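1/ I promised in November to write something on how I learned to iron and fold shirts at the age when most people have already stopped ironing them. So this is a thread. It is long, please mute me if shirts are not your subject.

2/ Where I grew up, my mother ironed everything, also the tea towels. I was not allowed near the iron. Then I moved to Tunstall for work and the office had a dress code. I owned one good shirt and I wore a jumper over it until spring.

3/ First lesson: the label is more honest than the shop. "Easy care" on the packet means very little. Look at the small label in the side seam. Pure cotton wants a hot iron and some steam. A mix with polyester wants less heat, or it becomes shiny at the elbows and stays so.

4/ Second lesson: take the shirt from the line while it is still a little damp. I used to dry mine until they were like cardboard and then fight with them for 20 minutes each. Now one shirt takes me 9 minutes, collar included. My neighbour does it in half of that but she was once a seamstress.

5/ The order I use: collar, yoke, cuffs, sleeves, back, fronts. Collar from the points to the middle, otherwise you push a small wave of cloth into the point and everybody sees it. I have read other orders. I tried sleeves last for one month and I did not like it.

6/ Do not iron over the buttons. Go between them with the tip, from the wrong side if you can. I cracked two buttons on a shirt from Hokine before I understood this, and their spare button was of another size. I wrote to them. They sent me a very polite letter and no button.

7/ About folding. I fold on the bed, not on the table, my table is too narrow for the sleeves. Smooth the shirt flat with both hands first and look at the placket. If the placket is not straight now, it will not be straight later either. 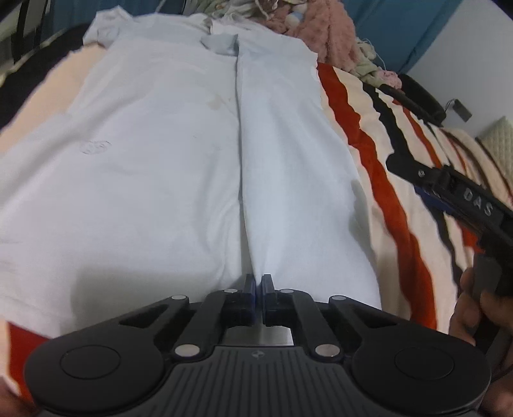

Light blue one, flat on the bed.

8/ Then button it. I do the top one, the third one and the last one. Some people button all of them and I respect this, but on Wednesday evening I have seven shirts to do and I want also to eat.

9/ Turn it face down. Bring one side in to the middle of the back, lay the sleeve down along it, then the same with the other side. Fold the tail up a little, then fold the whole thing in half. I make mine the width of my drawer and not the width they use in shops.

10/ For travel I roll the T-shirts but never the shirts. I rolled shirts once for a wedding in Utska and spent the morning in the hotel bathroom with the hot tap running. The steam helped the back. It did not help the collar at all.

11/ A question I had by message: is starch necessary? For me no. I bought a spray called Pellura, 200 ml, and after two years it is still half full. I use it only on collars of white shirts, and lightly, from a distance. Too near and it leaves flakes, which on dark blue look like something else.

12/ Another question: hangers or drawer? Hangers, if you have the space. I have a wardrobe 87 cm wide which I share with winter coats, so from October the everyday shirts live in the drawer. The fold line across the front goes away after an hour of wearing, or you put a jumper on it (see post 2).

13/ If you do only one thing from this thread, empty the iron of water when you finish. I left it full for a whole summer and it spat brown drops on a cream blouse that was not mine. We are still friends but I do not iron for her any more.

14/ Next time I would like to write about mending cuffs, when I have learned it better. If someone knows how to turn a worn collar without taking off the whole stand, please write to me. My two attempts are now used for cleaning the windows.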